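Put the pads on the open shelf

I have an opinion about bathroom cabinets, and it started with a houseguest whispering at me through a door. She needed a pad. I had plenty, but they were in a zippered pouch, inside a basket with a lid, behind the spare towels, on a shelf she couldn't have found with a map. I'm a grown woman with a mortgage and I had hidden them like stolen jewelry.

So now they live in a glass jar next to the toilet paper, and I think yours should too.

My mother kept hers in a hatbox. My aunt kept hers in an empty cookie tin, and that was worse, because you can imagine how many times we kids went for that tin. At school we slid them up our sleeves on the way to the restroom – a whole row of girls walking with one stiff arm. I was so good at it that I still do it at work, at 44 steps of hallway with people I've known for years, and I'm annoyed with myself every single time.

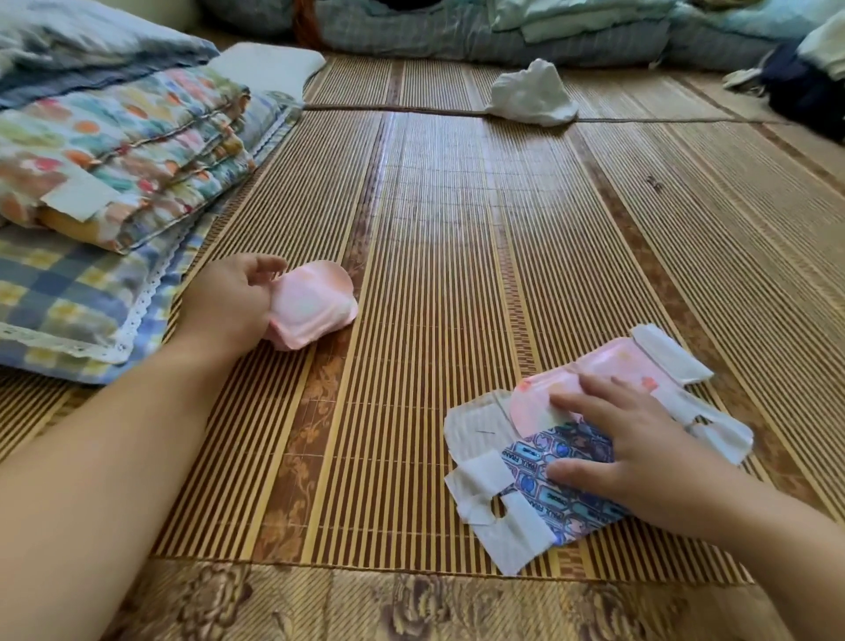
Packaging is where I've changed my mind. I used to roll my eyes at the cute stuff, the hearts and the cartoons and the pastel everything. I figured a pad was a pad, so give me the plain white one and knock off a dollar. Then I thought about who's opening it. Take a blue and purple wrapper with PAUL FRANK printed all over it and little pink heart-like shapes in between, and a pad that is pink itself. At twelve I would have been thrilled with that! It looks more like something from a sticker book than from a first aid kit, and you could set it on a bed or a mat and talk about it like any other thing you own.

My neighbor Aurélien Boyer has two daughters and he disagrees with me, cheerfully and at length. He says the cute wrapper is still a disguise, it just has better graphics, and that he'd like his girls to grow up thinking the plain one is fine too. I see his point. But he also keeps a full basket on top of the washing machine where everybody walks past it, so I'd say he's already on my side and arguing for sport.

What I can't defend is practicing in secret. I learned from a folded leaflet with drawings so vague they could have been instructions for a kite. Which side has the paper? Where do the wings go? How do you fold the thing up afterward so it stays folded? Somebody should just sit down on the floor with a kid and a spare one, open it flat, stick it, unstick it, roll it up, laugh a bit and go have lunch. It costs you one pad. We teach kids to tie shoes that way and we don't lower our voices for it.

I do get the other argument, that some people like their privacy and a jar on the shelf feels like an announcement. Fine, keep a drawer. But let it be a drawer a guest can open, the top one, with nothing piled in front. And tell people it's there before they need it – I say it now when I point out the towels, same tone of voice, and so far everyone has survived.

The jar needs filling again, by the way. That's the one drawback I'll admit to. Once people can find them, they take them.

Related
The case for an ugly bath mat
My 2 years without a medicine cabinet
Guest towels are for guests, and also for me
What I keep in the top drawer
100 things I stopped hiding before company came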